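Dear Henk,

Thank you again for letting us stretch the Castport grant over the summer. April was slow, as you know, but the shared kitchen at Tiladau has been busy ever since, and I'm happy to say we have now run 13 of the 14 cooking sessions we promised you (the last one moved because Usa Suksawat had the flu, poor thing).

**Money.** We have spent $244 of the $253 set aside for small equipment. Most of it went on baking trays, oven mitts and a decent set of measuring cups, and Quang Ông has all the receipts in the blue folder if you'd like copies.

**The toaster oven.** We talked about replacing it and decided to keep it for another season. It heats evenly, everybody knows its ways by now, and it's just the right size for a small group making cheese toast or a half batch of cookies. It does need a good cleaning, the door handle most of all, and Tươi Lại has kindly put that on her list along with the tabletop.
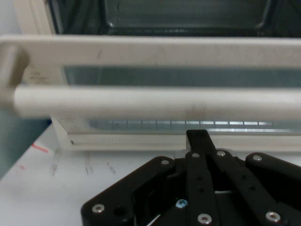
*The toaster oven on its white table, with smudges and a brownish stain on the handle.*

We'd love to have you at the last session, and please do come hungry!

Warmly,
Ngọc Vi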